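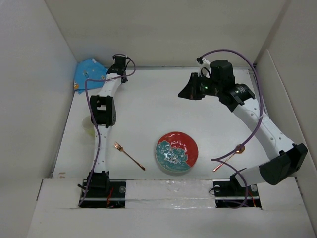
Fig. 1. Blue printed cloth, crumpled, in the far corner of a white table.

Unit 4: Cloths, mats and the single place setting
Household Skills, Trurkari Centre, Vikurville
Handout revised Sep 22, 2020

242 shares

This handout goes with the second practical. Read it before you come and bring it with you. The first practical dealt with washing up and drying. We now move on to the table: what goes on it, in what order, and what happens to the cloth when the meal is over.

1. Terms used in this unit

Tablecloth – covers the whole table and hangs over the sides.
Placemat – covers the area for one person. It may be fabric, cork, plastic or woven material.
Runner – a long strip down the middle of the table. Not covered here.
Setting (or cover) – everything laid for one person.
Near edge – the edge of the table where the diner sits. All positions in these notes are given from the diner's side, so left means the diner's left.

Students who have worked in cafés may know other words for some of these. Use the ones above in your written work so that the marker knows what you mean.

2. Crumpled cloths

A cloth that has been pushed into a corner, as in Fig. 1, takes up less of the table but is no use for anything while it stays there. The folds stand up, the outline is uneven and part of it may hang forward over the surface you need. Small prints are also hard to read in this state. The patches of orange and white on the cloth in Fig. 1 can be seen, but you would have to open it out to know what the pattern is.

Deal with a cloth like this before you put down any crockery.

a) Find two corners next to each other. If you can't see any, run a hand along one hem until you reach one, then follow the same hem to the next.
b) Lift the cloth by those corners and let it drop open. Shake it away from the table, over the floor or a bin.
c) Check both sides for food and stains. A stained cloth goes in the wash and you take another.
d) Lay the far edge down first and draw the cloth towards you.
e) Smooth from the middle outwards with a flat hand. Pulling at the corners stretches thin fabric and leaves ridges.

If the cloth is not needed for the meal, fold it in half, in half again, and put it in the drawer. Cloths are not left on the worktop at the end of a session.

Creases that won't smooth out by hand need an iron. Check the label first. Printed cotton is normally ironed on the wrong side. Plastic-coated cloths are wiped, never ironed, and are stored rolled.

3. The single setting

We use a very plain setting in this unit: mat, plate, fork and spoon. It suits pasta, rice dishes and most puddings, and it is the one used for the children's lunch exercise in June. Knives come in Unit 5.

Order of work:

Wipe the table and let it dry.
Mat down, long side along the near edge of the table.
Plate on the mat.
Fork, then spoon.
Glass last, above the spoon.

The plate goes in the middle of the mat. Beginners often place it by looking from one side of the table, and it ends up a little to the left or right. Stand where the diner will sit, look straight down, and move it.

Fork and spoon should be upright, handles towards the diner, with the ends of the handles level. Hold them by the handles when you carry them. Whether they sit on the mat or beside it depends on the size of the mat, but both must be treated the same way.

4. Setting and not quite setting

In Fig. 2 all the pieces of the basic setting except the glass are on the table. The mat is a blue rectangle with astronauts and rockets printed on it, and the plate, part red and part teal-green, is on the mat slightly left of centre. The copper-coloured fork and spoon are on the white table below the mat, fork to the left and spoon to the right. Both are lying at an angle.

Before the practical, write down what you would move to finish the setting, and in what order. Two or three lines will do. Ignore the glass.
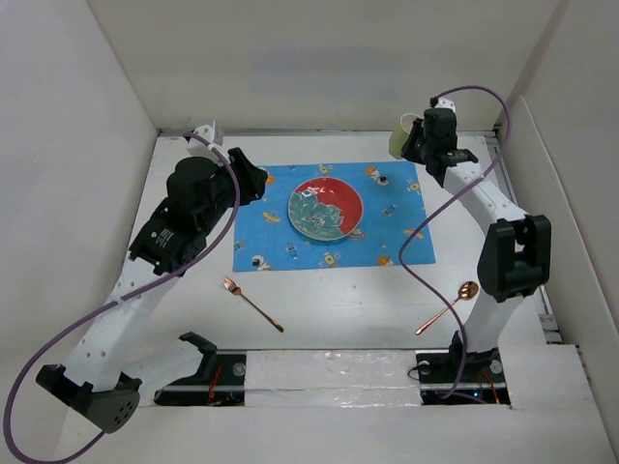 Where should the fork go when there is no knife in the setting?

On the left of the plate, with the tines pointing away from the diner and the spoon on the right.

5. Choosing mats

Printed mats are popular with small children and there is no rule against them. They do have one drawback for practice work: a busy print makes it harder to judge where the middle is. If you are struggling, turn the mat over or begin with a plain one, then go back to the print.

A print with a right way up should face the diner. When the figures point in several directions, choose whichever long edge you like.

The training cupboard holds plain and patterned mats from Kemden and a set of woven ones from Cruzado. The woven ones mark easily, so lift the plate to move it and don't slide it. Return mats flat to the shelf, largest at the bottom.

6. Clearing

Take the cutlery first and lay it on the plate. Carry the plate out with both hands. Wipe the mat where it lies, then lift it and wipe under it – crumbs collect along the edges and are missed more often than anything else on the assessment sheet. A fabric mat is shaken and checked in the same way as a cloth.

Tables are left bare and wiped. Chairs go in.

7. Written task

Choose one table at home or at work. Describe in plain words how you would take it from cleared to laid for one person using the setting in section 3, and then back to cleared. Say which cloth or mat you would use and how it should be washed. The limit is 2000 words, though most good answers are far shorter. A labelled sketch may be added and does not count towards the limit.

Hand the task in at the front desk, room 74, before the third practical. Put the unit number on every sheet. Late work is marked but can't be returned in time for the June exercise.

4 comments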